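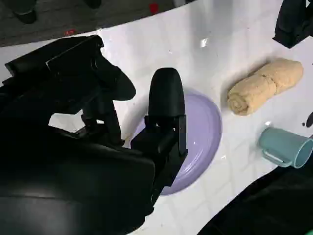
A lavender plate on a white surface, with a black gripper in front of it.

I've been flying out of Temow for most of my adult life, and I thought I'd heard every reason a plane can be late. Then I spent a good chunk of my morning there on 30 June 2018 sitting on my backpack because the bag system had quit, and I ended up reporting on it instead of going to see my sister. Sorry, Flora!

So what happened? According to the airport, a drive motor on the main outbound belt failed a little before six in the morning, and the backup wouldn't pick up the load. That one belt feeds every check-in desk in the terminal. By the time I got there the line was out the doors and halfway to the parking shuttle, and a guy with a megaphone was asking people for Seol to please come forward (they couldn't, there was no forward to come to).

The airport says 1,340 bags missed their flights. No one was hurt, and no flights were canceled, though the Firar departure pushed back two hours late with a lot of cranky people on it. I talked to a few of them by phone later. 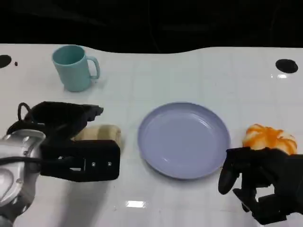

"They told us the bags were on board, and then we landed and the carousel just went around empty," said Remedios Esteban, who was on her way to a wedding. Her dress was still at Temow. She got it the next afternoon, four hours after the ceremony, and went in a borrowed one that she says was nicer anyway.

Kyrylo Vakulenko, the terminal's operations manager, met a bunch of us by the information desk around lunchtime and took questions for 15 minutes. He looked wiped out. The belt was running again by then at half speed, and ramp crews had been hauling suitcases out to the planes on carts, by hand, since sunup – I watched one crew do it and my back hurt just looking at them.

"We had a spare part. It was the wrong spare part," he told us. The right one came by truck from Utumlow, and he expects the line to be back at full speed by tomorrow night.

I asked if the belt was due to be replaced. He said the work is on the schedule for October, and that they're now looking at whether the contractor can start sooner.

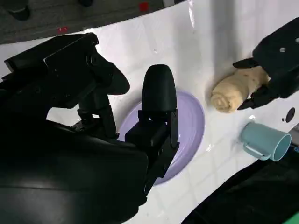
As of last evening 714 bags were still waiting to go out. If one of them is yours, don't drive over there. File a claim at the airline desk where you landed, hang on to your bag tag stub, and keep receipts for anything you have to buy in the meantime. Yaryna Palamarchuk at the passenger help office says the stub is what gets a bag found fastest, and that plenty of folks toss it before they reach the gate. I'm one of them, or I was.

I'm rebooked for tomorrow on the early flight, carry-on only.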